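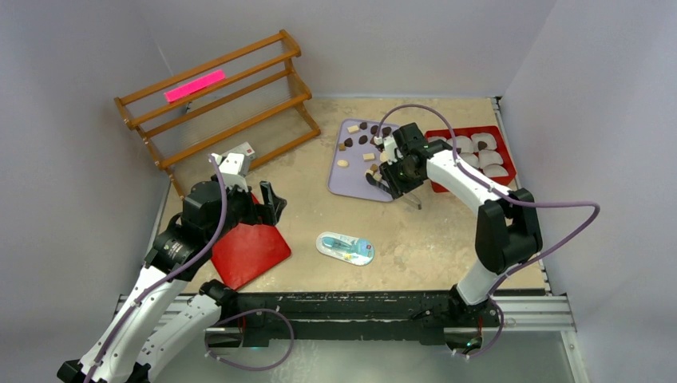
四横档木架 摆放与挂条记录(四月,下午)

位置:浅灰紫围板内的台面,木架放左后角,侧梁向后面围板方向外撇。浅紫托盘在右半边,红色方板斜放,一角朝台前。荧光粉长条搭在最上一档,左低右高,有一点斜。

木架编号沿用Cetedlow那批的旧编号,不另起。物料单上还写着“直架”,名称不对,横档是阶梯式错开的,已请Anjana改。

一、木架本体

称重1,822 g,含横档间的细线,不含长条。上次Kamrul记的是2,340 g,查了他的原始页,那次连底下的垫块一起称的,两个数不能直接比。以后一律按裸架加细线称,垫块单独记。

相邻横档间距139 mm,沿侧梁量,取横档上沿到上沿。沿垂直方向量会小一些,之前Derek和我数值对不上就是这个原因。表头已经改成“沿梁间距”。

侧梁外撇,所以量宽度必须注明在哪一档。最上一档和最下一档的宽度不要取平均,没有用处。接头用手扭过一遍,左侧梁与最下一档的接头有轻微活动,松手后回位,未见开缝。暂不补胶,下次移架前再扭一次,若间隙变大就拆下来重做。

木面颜色偏橙褐,和Irkholm送来的色板比过,比样板中间那块略深。窗边比和灯下比结果不一致,以灯下为准,记在色板背面了。

二、细线

横档之间拉的透明细线在浅色围板前面很难看清,检查时用手背轻扫比用眼睛找快。逐根拨动,声音发闷的记为松。靠右侧梁有一根偏松,已用胶带在梁的外侧做标记,没有当场重绑。

重绑要先卸下长条,从最上一档往下做,否则上面收紧以后下面又松。线头留20 mm,剪太短捏不住,Mervin上回剪到贴着结,返工时整根废掉。剪下的线头当场收走,台面是带斑点的米色,透明的线头掉上去基本找不到。

线材批次栏空着。领料本上只写了“Malik,透明”,没有批号,等Rajitha回来问。问到之前不要和柜里那卷混用。

三、粉色长条

本次只试搭放,不夹不绑。做法是把长条横过最上一档,两头外伸量目测相近即可,再轻推一下架子看是否滑移。

第一遍:放得比较正,推架后长条转了一个小角度,没有掉。
第二遍:故意斜放,推架后基本保持原角度。
第三遍:换到第二档,被上一档挡手,放进去不顺,取出时碰到细线。停止,没有再往下做。

初步看,斜一点比放正稳,可能和横档上沿的倒角有关,也可能只是推的力度不一样。推架没有用固定力,这一项只能当手感记录,不进汇总表。Derek建议用小秤拉着推,可以,下次试。

长条上不要写字。编号写在标签上,标签跟长条放同一个袋。荧光色面擦过以后会留暗印,酒精也不要用。

四、托盘和红板

浅紫托盘固定放右半边,和木架分开,取放时不必从细线上方经过。早先试过把托盘放在架子前面,袖口两次挂到线上,所以改了位置。

红板斜放的角度暂时没有规定。Anjana要求每次摆法可复现,我同意,但台面上不能贴永久胶。折中办法是用纸样比角,纸样放抽屉,标“Cukcombe红板”。纸样目前是手剪的,边不够直,将就用。

红板正面有没有划痕要侧着光看。今天看了,靠一角有一条短的旧痕,上一页已有记录,长度没有变化,不重复登记。

五、复位顺序

先放木架,后面留出手指能伸进去的空隙,再查细线,再放托盘和红板,长条最后上架。撤的时候先取长条。搬木架只握两侧梁,不提最上一档,那个接头受的是拔力。

Kamrul的旧流程里长条是先上架再摆架,移架时容易滑,旧流程那一页已划掉,签了名。划掉的内容还能看清,不要撕页。

六、未完

松线一根待重绑。
线材批号待问Rajitha。
左侧梁下接头待复查。
物料单名称待Anjana改。
垫块单独称重,今天秤被借走了,没做。

补记(傍晚):秤还回来了,归零飘,换电池后正常。垫块仍未称,垫块放在隔壁柜子下层,钥匙在Mervin那里。顺手把前面的裸架重量复称了一次,读数没有变,沿用。

补记二:Derek看过第三节,问第二档放不顺是不是因为长条太宽。没有量宽度,答不了。下次先量长条的宽和厚,再做第二档,量的时候取两端和中间三处,卡尺不要夹紧,夹紧会压出印子。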